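The Big Paper Sort: how we got through 28 years of household filing

December 22, 2025

If you've been with this newsletter for a while you'll know that the paper drawer comes up every winter, usually with a sigh attached. Well, this year it's gone! The drawer is still there, obviously, but it holds tablecloths now, and every bit of paper that used to live in it has either been recycled, shredded or given a proper home in a coloured folder. I'm absurdly pleased about it and I want to tell you how it went, including the parts I'd do differently.

It started in June, when Wustine House (the community rooms behind the library, for anyone new) ran its first Tidy Table afternoon. You bring a bag of whatever paperwork has been bothering you, you get a place at a table and a cup of tea, and you sort until the tea runs out. I took one carrier bag along and came home with half of it and a head full of ideas. By autumn I'd talked several of you into trying the same at home, and your letters have been a joy. Keep them coming, please.

Start with a clear table, or nearly clear

My first attempt was on the floor and I don't recommend it. Knees aside, paper on a carpet slides about and you end up sitting on your pension. A table is far better, and it needs to be one you can have to yourself for 90 minutes without anybody wanting to lay it for supper.

I say nearly clear because a completely bare table makes me feel as if I'm sitting an exam. A plant is fine, so is a cup. I like both at the far side, well out of elbow range, with all the space nearest me left for paper. A reader in Gelley wrote that she puts a candle and a bowl of clementines at the back of hers and allows herself one segment per envelope, which sounds like a very good evening in.

Choose your colours before you open a single envelope

I can't tell you how much difference this made. Last year I bought a stack of plain buff folders, wrote on them in pencil, and promptly lost the car insurance in one of them for three months. Coloured ones you can find from across the room. The soft pastel shades are lovely too, much kinder on the eye than the bright office sort, and I find I'm happier to get them out.

Pick one colour for the house and another for people, and stop there. House means boiler, roof, rates, guarantees, anything that would stay behind if you moved. People means passports, certificates, school letters, the dentist. I began with five colours and spent most of an afternoon wondering whether the dog's vaccinations were green or lilac.

It also helps to have the two folders lying flat, side by side and a bit apart, with the current one straight in front of you. You work on that one, and the other waits its turn on the right (or the left, if that's your stronger hand). Mint green in the middle and pink off to the side makes a pretty table as well, especially with something in flower behind.

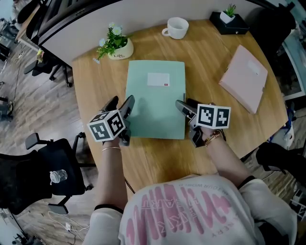
Label last

Everyone wants to label first. I did too! I had a sheet of neat white labels and a new pen, and I'd written "Appliances" before I'd found out that I had one appliance guarantee and it had expired. Leave the labels blank until the folder has been filled, then write what's really in it. Small labels are plenty. If you need more than a couple of words, the folder is probably doing two jobs.

Pencil is good for the first month. Things move around while you're settling in, and you'll be glad of a rubber.

What to keep, what to let go

This is the bit I get asked about most, and I'm no expert, so do check anything to do with tax or property with somebody who is. My own rule is to make 3 piles and be strict about the last of them:

Keep and file. Anything with a signature, a seal or a policy number that's still running.

Deal with this week. Forms to send back, bills to query, the voucher you forgot about. Mine goes in a clip on the fridge.

Let go. Old takeaway menus, instruction leaflets for things you no longer own, envelopes (so many envelopes), and bank letters telling you about a new app.

I counted my own let-go pile out of sheer nosiness and it came to 246 sheets. The Sanach Road recycling point took the plain paper, and the private things went through the shredder at Wustine House, which is free to use whenever the rooms are open.

The sentimental ones

I'd never ask anyone to shred a birthday card. I found a drawing of a horse with six legs, a train ticket from a very good weekend, and a shopping list in my grandmother's handwriting that included "nice ham". They've gone in a box of their own, no labels and no order whatsoever, and I fully intend to go through it slowly every winter with a mince pie.

From your letters

A reader from the Ayala estate does her sorting in pairs with her neighbour, one week at each house, and says they get through twice as much because neither wants to be caught reading old postcards. Another keeps an empty folder in the hall so that new post has somewhere to land. I've pinched that idea already.

Several of you asked about folders with clasps compared with the open kind. I'm firmly for clasps if the folder is going to be carried anywhere. Mine once emptied itself on the number 3 bus, and I met some extremely helpful people, but I wouldn't choose to repeat it.

Next Tidy Table

The rooms are shut over the holidays and the Tidy Table comes back in the new year, in the front room this time because it has the better light. Bring one bag only, bring a pen, and bring your own mug if you like a big one. Folders are there to buy at cost if you haven't any. There's no need to book, and beginners with truly terrible drawers are especially welcome.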